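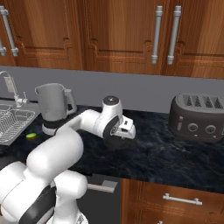 The simulated kitchen used in the Kaldale trials, with the arm over the counter.

Score the Kitchen, Not the Robot
By Njål Kvam
2018-04-03

Most papers on robot manipulation report one number, the success rate. The robot was asked to do a thing so many times, and it did the thing in such and such a share of them. I have reported that number myself for years and I think we lean on it too much, above all when the work is done in simulation.

The case I know best is the one I worked on. Kaldale is a set of kitchen tasks we built on top of the Vustik simulator. The arm has to reach for something on a counter, take hold of it, and move it or put it down. Between runs the program changes where things stand and how the arm starts. The policy we trained was a fairly ordinary one. It learned from recorded demonstrations, 423 of them, all made by people steering the simulated arm by hand. We then ran it 3270 times and counted.

I will not argue here about whether the final percentage was good. It was in line with what other groups get on tasks of this kind, and it was the first thing anyone asked about when I gave a talk on it in February. My complaint is that the percentage hid the one result in the project I would call a finding.

When we sorted the failures by starting layout, they were bunched together. A small group of layouts accounted for most of them. In those layouts the arm had to come at an object from the side, past a larger object, or close to the back wall. When the way in was open, the policy hardly ever missed. When it was not, the policy often went straight for the target anyway, as if the larger object were not there, and pushed it into the wall.

That tells you something. It says the policy learned where things are and did not learn much about getting past them. The success rate cannot say this. If you make the hard layouts rarer, the rate goes up. If you make them more common, it goes down. The policy is the same in both cases. So the number we print at the top of the table is in large part a fact about how we set out the kitchen, and we present it as a fact about the robot.

People who work on real hardware sometimes say this is a problem of simulation and would go away if we all used real kitchens. I don't agree. A real lab kitchen is also laid out by somebody, usually the same student who trained the policy, who knows which arrangements cause trouble. The difference is that in simulation the layouts are written down. We can go back and look at every one of them. We mostly choose not to.

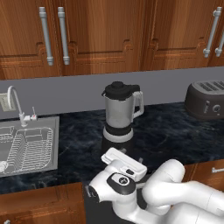
A kitchen counter is a good test for this reason. The things people keep on it are large, they stand near the wall, and they do not move much from day to day. A person reaching for a cup goes around the blender without thinking. Our policy had seen demonstrations of exactly that, but only a few, because the people making them found those reaches slow and annoying and tended to restart when they got a bad layout. We found this out late, by reading the logs. The demonstrations had the same hole in them as the results.

I would like to see a few plain changes in how this work is reported.

First, fix the list of starting layouts before training and publish it. Random placement sounds fair, but two groups drawing at random from two different ranges are running two different tests. A shared list of 2000 layouts would take up almost no space on disk. If that is too many to run, publish a shorter one and say how it was picked.

Second, report results by type of layout. Open reach, blocked reach and reach near a wall would do to begin with. The types do not have to be perfect. Ours were not, and we argued over where a good number of the layouts belonged — I still think two or three of the calls were wrong. Even so, a rough split told us more than the single figure did.

Third, count what the arm hits. In our first round of runs a trial was marked a success if the target ended up in the right place. It did not matter what happened to anything else on the counter. When we went back and added a rule about knocking into other objects, the rate fell, and it fell almost entirely in the blocked layouts. Anyone who would let such a machine into their own kitchen would care about this rule a great deal, and it took us one afternoon to write.

There are fair objections. Ivar Bergmann's old point, which we have all repeated since he made it at the Pevthorpe workshop, is that a field needs simple numbers in order to move. If every paper has its own table of layout types, no one can compare anything. I accept some of that. But we can't compare much now either. The last 5 papers I reviewed all used a kitchen, and each used its own, with its own idea of what counts as a normal counter. The single number made them look comparable, and I doubt that any two of them were.

The other objection is cost. Running a fixed list in full takes longer than sampling, and small groups have less computing time. This one I take more seriously. My answer is that our full run of over 3000 trials used less machine time than one training run, and we trained many times. If something has to be cut, I would cut a few of the training variants that end up in an appendix.

We are rerunning Kaldale now with the demonstrations balanced across layout types. I expect the overall rate to change very little and the blocked cases to improve a good deal. If it goes the other way I will report that too, with the list of layouts attached, and people can check which ones we got wrong.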